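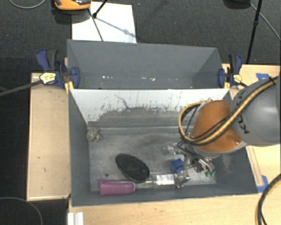

Ramil Sarmiento says people read two lines of a dating profile and then look at the photos again, so why give a whole talk to the words. Read that out first. Let them laugh. Then say he's right and the two lines are what I came to talk about.

Hello, thank yous, name. Worked on Hulitz, the dating app, on the profile side. Wrote the prompts. If you ever had to finish the sentence "My perfect Sunday is" on there, sorry, that was me.

Do NOT do the how-I-met-my-husband story here. Save for questions if someone asks. Someone always asks.

Start with the Inskip profiles. Read slow, leave a gap after each.

"I love to laugh and I love to travel."
"Just ask."
"Not really sure what to put here lol."
"Looking for someone genuine, no time wasters."

Point: all four written by funny, decent, chatty people. We met them. We sat in the back of a coffee shop in Inskip all through November and talked to members over pastries and they were great company. Then they went home to a blank box and turned into the same person. The box did that.

Blank box = school essay. You freeze. You write what you think one of these is supposed to sound like.

So first fix was prompts. Everybody has prompts now. Ours were bad. Examples:

My perfect Sunday is (answer: coffee, walk, roast)
Three words my friends would use (loyal, fun, loyal)
I'm looking for (someone genuine)

Say why they're bad. They ask for the best version. Ask a person for their best version and you get a brochure. Also they can be answered without thinking, and the reader can tell, and there's nothing to write back to. That last part is the whole talk really. Say it again. A profile line is for writing back to.

Karthikeyan Menon put it better than me in the first meeting. "Where's the handle?" Pick the line up by what? "I love travel" has no handle. "I have been thrown off one ferry" is all handle.

We stole that. Went up on the wall. Every prompt had to produce a handle or it got cut.

Slow down here, I always rush this bit.

New prompts, first round. We went too far the other way, be truthful about it:

The worst thing I've done at a wedding
Tell us about the text you regret
A grudge I'm still holding

Fun in the office. We were crying laughing. Members hated it. Tia Blackburn ran the calls and played us the recordings, and there's one woman, lovely voice, very patient, saying well I'm forty-nine, my daughter might see this, and I don't hold grudges, I've just got a long memory. (Wait. That gets a laugh. Then point out THAT'S the line. She had it in her the whole time. None of our prompts would ever have gotten it out of her.)

So the lesson from round one: funny prompt doesn't make a funny answer. It makes a person feel they're being auditioned. If the prompt has the joke in it already there's no room left for theirs.

Small thing about taglines while I'm here. Farnier did our ads, bus sides and the train platform ones. Good ads. Cheeky. One of them was "Your mother has stopped asking. Worry." I like that line! But an ad gets to be cheeky because it's a stranger talking to a crowd. A prompt is one-on-one. We tried putting the ad voice inside the app so it would all match, and sign-ups stopped halfway through the profile page. They liked the bus. They didnt want the bus in their house.

Round two. Plain prompts, small subjects. Small is the trick. Not your hopes. Your fridge.

Something I always have in the fridge
A road I know too well
The chore I don't mind
What I was like at twelve
Someone in my family you'd get on with

Read some answers, members said fine to use them, no names:

"Always in the fridge: half a lemon. I don't know who's having the other half."
"I don't mind ironing. I do mind being watched ironing."
"At twelve I ran a library out of my bedroom and fined my own grandmother."
"You'd get on with my uncle. Everybody does, it's exhausting for the rest of us."

Ask room: which one would you write back to? Hands. It's usually the grandmother. Ask someone what they'd write. They will have something straight away, a question about the fine normally. See? Done. That's a first message and you weren't even trying.

Compare "I love to laugh." Ask same person what they'd write to that. Let it be painful for a second.

Length. We had a limit so high no one ever hit it. Brought it right down. I fought this, I was wrong. Short box looks like a text message, people are good at text messages. Long box looks like a cover letter.

And we let them answer 2 prompts out of the full list and stop. Used to make them do 6. By the sixth you're getting "idk" and "pizza", and "pizza" sits there next to your good answer and drags it down.

Drink water.

Now the awkward part. Family. A lot of our members came to us with parents involved. Sometimes mother is reading over the shoulder, sometimes mother is typing. We pretended for ages this wasn't happening. Roland Crabtree in support knew, he had been answering emails from mothers since launch. Why has my son not had any replies. Why does it say he likes karaoke, he doesn't like karaoke.

What we did: stopped fighting it. Added a line a relative could write, marked clearly as from a relative. "A word from my sister" etc. You pick who, you approve it, you can bin it.

Best writing on the whole app. By miles. Because people will say about you what you'd never say about yourself, and they're rude in the right way. Read these:

"My brother will tell you he cooks. He reheats with confidence."
"She's the one who drives everyone home."
"My son is 26 and a good boy and he will be cross that I wrote this."

Second one isn't funny. Leave it in anyway. It got more replies written to it than the jokes did, on the Inskip group at least, small group, don't oversell. Which brings me to serious lines.

Serious lines. People hear a talk like this and go home and put a gag in every box. Please don't. Five gags in a row reads like someone who won't let you get a word in. One light, one straight. Religion, kids, where you want to live, say it flat. "I pray, I'd like you to as well." "I have two children and they come first." No handle needed. That sort of line lets the wrong people leave early and politely, and they should be able to.

We got this wrong too, had a prompt called Dealbreakers. Got lists. No smokers no gym selfies no drama no short men. Reads angry even from the sweetest people. Changed the heading to "Good to know up front" and the same members wrote totally different things. Same facts, nicer hat. If you take one thing back to your own product look at your headings before you touch anything else.

Drirkach evening. Only if I'm under time, check the clock. If past quarter to, skip to the list.

Drirkach is the bar, upstairs room. We printed profile lines on cards, no photos, no names, and people walked round with a drink and took the card they wanted to reply to. Then found out whose. Cyril Bainbridge hosted, he's got the voice for it. Card that went first both times we ran it: "I know which supermarket has the good plums and I'm not telling the internet." Man who wrote it had had nothing on the app for weeks. His photos were all of him in sunglasses from very far away. So okay yes Ramil, photos matter.

But the plums got him talked to all night. I do not know if he met anyone. People ask me and I don't know. We don't follow folks home.

List for the writers in the room, put it up, don't read it all out, they can read:

Ask for something small.
Keep your own jokes out of the question.
Short box.
Let them stop early.
Test it on someone shy. Your loudest member will write well under anything.
Read the answers every week, the actual answers, not a chart of them.
When a prompt starts getting the same reply, retire it. The lemon one died after a few months, everyone had half a lemon.

For the non writers who are here becuase they're on an app themselves, I see you, back row. Go home, open your profile, find the line that could belong to anybody on your street. Take it out. Think of the last thing you told a friend that made them say "you did what" or "of course you did." Put that in. Don't fix it up. Then get your sister to read it.

Questions. Likely ones:

Do the AI written profiles worry you? Yes. They're the brochure again. Nice grammar, no plums.

Does it work for older members? Better, they have more stories. See long memory woman.

Should you put a joke about your ex? No.

Can we have the prompt list? Yes, Tia has printed copies by the door, take one, there's plenty.

How did you meet your husband? Fine, tell it, the short one. He'd written "just ask" and I asked.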